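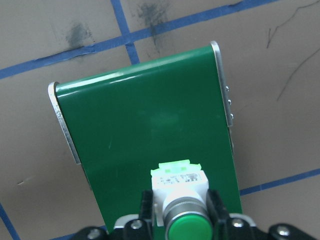

A push switch with a round green cap, held against a green panel with metal sides.

How does a push switch work?

You press switches every day. There is one on a doorbell, one on a pedestrian crossing and probably one on the kettle at home. A push switch is a simple thing once you know what goes on behind the cap.

What a switch does

Electricity needs a path to travel along. The path has to go all the way round, from the battery, through the lamp or the buzzer, and back to the battery again. This path is called a circuit. If there is a gap anywhere in it, the electricity stops and the lamp goes out.

A switch is a gap that you can open and close. When it is closed, the metal parts inside touch each other and the circuit is complete. When it is open, they are apart.

Inside the button

The part you touch is the cap. Under it there is usually a small rod, and around the rod is a spring. When you press the cap, the rod moves down and pushes a piece of metal against two others. These are the contacts. Let go, and the spring pushes everything back up.

A doorbell works like this. It rings while your finger is on it. Other switches have a catch inside, a bit like the one in a clicky pen. Press once and it stays on — press again and it goes off.

Why are caps coloured?

Colours help people find the right button quickly. On many machines green means start and red means stop. Not every maker follows this, so always read the label too.

What is a panel for?

Switches are often fixed to a panel, so that they stay still when they are pressed. The wires go behind it, where fingers can't reach them. The panel in the picture is smooth and shiny, and three small screws sit in a line on the metal at its right side. Metal edges can make a thin sheet stiffer, and screws are useful because they can be undone again when something needs mending.

Try it yourself

You need a 4.5 volt battery, a small bulb in a holder, three wires, two split pins, a paper clip and a piece of card. Ask an adult to help.

Push the split pins through the card, a little less than a paper clip apart. Hook the clip on to one pin. Join the battery, the bulb and the pins in a ring with the wires. Now swing the clip round until it touches the other pin. The bulb should light.

Never try this with a wall socket. Mains electricity can kill.

Words to know

Circuit: a complete path for electricity.
Contact: a metal part that touches another to close a switch.
Spring: a coil of wire that goes back to its shape after it is squashed.

Written by Ginette Pelletier. Checked by Nilton Echeverri.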